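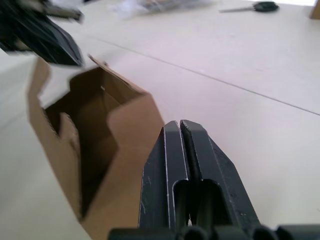 Karkow had replied that a tall carton ought never to be packed from the top by hand without first being laid on its side, and that the bench trials should be repeated on that basis before any instruction was issued to the packing room. The objection was received in time to be considered today and is entered first, as it changed the order of work.

10 March 2018
Packing bench, white table. Subject: tall plain cartons, top opening, single unit per carton.

The plain brown carton remains the standard for the Drevau order. It carries no printing, which the customer requires, and the supplier (Stępień) has confirmed that the same board will be delivered until July. The matter under review is the top closure. Returned cartons come back to us with the flaps folded inward or torn at the crease, and a rim in that condition catches the sleeve of whatever is being lowered into it. The rim also no longer gives a straight edge to tape against.

Stock position as of this morning: 2,247 cartons flat in the store, 97 made up and standing on the lower shelves. The made-up cartons are mostly returns. They are to be used for bench work only and are not to go back into the shipping stock under any circumstances.

Work carried out

The made-up cartons were sorted into those with sound rims and those with damaged rims. A rim was called sound if all flaps stood up without assistance and the creases showed no split. By that rule 54 are damaged. The rule is strict, and several cartons placed in the damaged group would probably have shipped without complaint. It was nevertheless applied throughout, as the earlier sorting in the Druvik notebook used a looser one and the results could not be compared from one sheet to the next.

Loading was then tried in three positions: upright with the flaps folded out, upright with the flaps folded in, and on the side as Karkow proposes. The padded sample blocks were used in place of the product.

Upright, flaps out. Satisfactory. The block goes down straight and the hand comes out cleanly. The flaps need to be bent well back past the vertical, or one of them drifts in again halfway through the work and has to be held with the other hand.

Upright, flaps in. Poor. The opening is made smaller on every side and the folded board springs toward the middle. The sleeve snagged repeatedly on the near side. On the worst cartons the flap was carried down into the carton with the block and had to be pulled back up, which lengthened the tear. This position should be struck from the old instruction sheet, where it still appears as the second choice.

On the side. Better than expected for the first block and worse for the second. The first slides to the bottom with little effort. The second pushes the paper filling ahead of it and the filling ends in a lump at the base. When the carton is stood up again the upper block drops a little, and the gap above it must be filled a second time. Karkow's point is accepted for cartons holding one unit. It is not accepted for pairs.

Repairs

Two methods of restoring a torn rim were attempted. Paper tape along the inside of the crease holds the flap up, though it stiffens the fold and the closed top then stands slightly proud. Trimming the torn edge back to a straight line looks neat but leaves the two long flaps short of meeting. The tape bridges the gap without support, and it gave way under a thumb. Trimming is not recommended. Taping is permitted for cartons kept for storage inside the building.

Labels were looked at briefly. Old ones inside the carton are easy to miss, as the interior is dark once the carton is standing and the upper part of the wall lies behind the flap. Anyone emptying a return should tilt it toward the lamp and look at all four inner walls before it goes on the shelf - running a hand around the inside does not find a label that is stuck down flat.

The table itself was wiped down before and after. Board dust gathers quickly and marks the white surface, and it had been found on finished packages last month. The brush is kept on the hook at the left-hand end and should be returned there.

Instruction as it now stands

Single units: carton on its side, block in first, filling after, then upright for closing. Pairs: carton upright, flaps folded fully out, filling between the units. Cartons with any flap torn at the crease are set aside before loading begins. Flaps are never to be folded in to keep them out of the way.

Outstanding

The tape on order is the wider kind, and the closing trial should wait for it - the narrow roll gives a result that will not apply. Drevau has asked whether a shorter carton could be supplied for the single units. Stępień quoted for a height of 61 cm some time ago, and the quotation needs to be found and its date checked. The damaged group is stacked at the far end of the store with a strip of blue tape on each, and should stay there until the storage room has taken what it needs. The rest may be flattened and sent for recycling.

A copy of this entry goes to Karkow with the sorting sheet attached.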